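How to Move Everything to a New Android Phone (and Not Lose Your Chats)

By Seo-ah Ko
June 8, 2021

New phone day is the best day! I still get a kick out of peeling off that plastic film, even after all these years of writing for Filtutora. But the hour or two after that can be a mess if you jump in too fast, so let's walk through the whole move from one Android phone to another. I did this myself last week with a phone that had 70 apps on it and a photo folder I'm a little embarrassed about.

Menu names differ a bit from brand to brand. If you can't find something, open Settings and type the word in the search box at the top. That works nearly every time.

Before you start

Charge both phones. Put them both on the same Wi-Fi network and keep them close together. Then update the old phone: Settings, then System, then System update. While you're in there, check how much storage you're using (Settings, then Storage). If the old phone holds more than the new one has room for, clear out downloads and old videos now.

Don't reset the old phone yet. Don't sell it, don't hand it to your kid. Keep it in a drawer for a week at least.

Step 1: Back up the old phone

Go to Settings, then Google, then Backup, and tap Back up now. This saves your app list, call history, contacts, device settings and text messages. The first backup can be slow, so plug the phone in and go make lunch.

Open Google Photos too and tap your profile picture. You want to see that backup is complete. If it says 1000 items remaining, wait for it to finish before you move on.

Step 2: Save your chats separately

I can't say this loudly enough! Many chat apps keep their own backups, and the Google backup won't bring your messages along. In WhatsApp, go to Settings, then Chats, then Chat backup, and tap the green button. Check the other messengers you use one by one. My colleague Ji-hoon Hyun skipped this step in January and lost a family group chat going back years.

Step 3: Deal with your login codes

If you use an authenticator app for two-step sign-in, move those accounts while both phones are working. In Google Authenticator, tap the three dots, then Transfer accounts, then Export accounts. A QR code comes up and you scan it with the new phone. Easy!

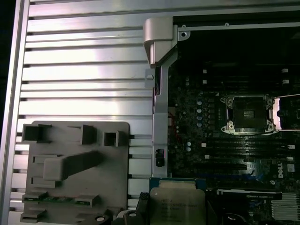 An open desktop computer case lying flat.

Step 4: Keep a copy on a computer

You can skip this one, but I love having a second copy of my photos that doesn't depend on any account. Connect the old phone to a desktop or laptop with a USB cable, pull down the notification shade, tap the USB message and choose File transfer. On Windows the phone shows up under This PC. Open it and copy the DCIM folder to your drive. Mine had 16 GB in it. Grab the Download folder as well if you save tickets or PDFs.

Step 5: Set up the new phone

Move your SIM card over and turn the new phone on. Pick your language, join the Wi-Fi, and when it asks whether you want to copy apps and data, say yes! Choose the cable option if you have a cable that fits both phones. It's faster than wireless and drops out less. Sign in with the same Google account, tick what you want to bring across, and let it run.

Apps keep downloading in the background after you reach the home screen, so don't panic if some icons look gray for a while.

Step 6: Check it all

Open your chat apps first and restore when they offer. Then try your bank app, which will almost certainly want you to register the new phone. Make a call, send a text, play some music over Bluetooth (you'll have to pair your earbuds again).

Questions about a particular model? Leave them in the comments with the phone's full name and Android version, and Hwa-young Koo or I will get back to you. Enjoy the new phone!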